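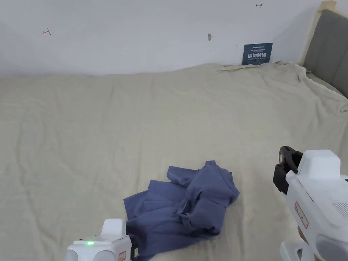

Bedrooms and laundry: where we are in November

Progress report to the Baldursdóttir Fund
Drinus Home Skills, Tratura House

We're two months into the bedroom part of the program and it has been a great stretch! The folding lessons have moved off the tables and onto the beds, where most people sort their laundry at home anyway. A bed with a plain cream or beige sheet works really well for it - a slate-blue garment stands out even when it's heaped in a pile, and people find a collar or a seam much faster than they did on the patterned covers we started with.

The sheets themselves are the next job. They still bunch up in the back corner by the wall, and a shirt folded over a ridge comes out crooked. We've ordered deeper fitted sheets and added a short step at the start of each lesson: pull the corners, smooth from the middle, then begin.

So far we have run 180 practice sessions toward the 300 in our plan. Shirts take up most of the time, and long sleeves are still the hard part. Two of the rooms at Tratura House are in use every Thursday, and the Pivton apartment should join them once its beds arrive (the mattresses are there, the frames are late).

Spending on linens is a little under budget. We'd like to move what's left over to drawer dividers and a second set of hangers, and would be glad of your okay before the next order goes in. Towels and pillowcases are up next - we can't wait to get started on those.

Drinus Home Skills | Contact the program office | Back to top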